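Platzreife mit 42

Seit April bin ich Mitglied im Golfclub Endness. Schuld daran ist Chantelle Lekota, die mir beim Abendessen erklärte, Golf sei im Grunde Spazierengehen mit Gepäck. Spazierengehen kann ich. Gepäck auch.

Die Anlage ist frisch umgebaut, worüber im Clubhaus mit einer Inbrunst diskutiert wird, die ich sonst nur von Erbstreitigkeiten kenne. Bahn 7 hat jetzt einen Teich. Lwazi Mahlangu, seit 30 Jahren dabei, nennt ihn konsequent "die Pfütze" und spielt trotzdem jedes Mal hinein. Ich natürlich auch, aber ich habe wenigstens keine Meinung dazu.

Mein Trainer heißt Vusumuzi Swanepoel und ist ein geduldiger Mensch. Nach meinem ersten Abschlag sagte er lange nichts, dann: "Der Griff war gut." Der Ball lag da noch auf dem Tee. Inzwischen treffe ich ihn meistens, nur die Richtung bleibt Verhandlungssache. Auf der Driving Range steht ein Schild bei 200 Metern, das ich bisher vor allem als Dekoration wahrnehme.
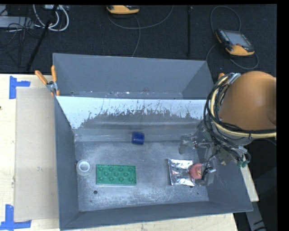 Graue Kiste, heller Tisch.

Nächste Woche also die Prüfung. Die Regelkunde lerne ich abends im Bett und schlafe verlässlich beim Thema Erleichterung ein. Charmaine Sibiya hat angeboten, mich abzufragen, allerdings nur, wenn ich danach nicht wieder vom Teich anfange. Mal sehen, ob ich das schaffe.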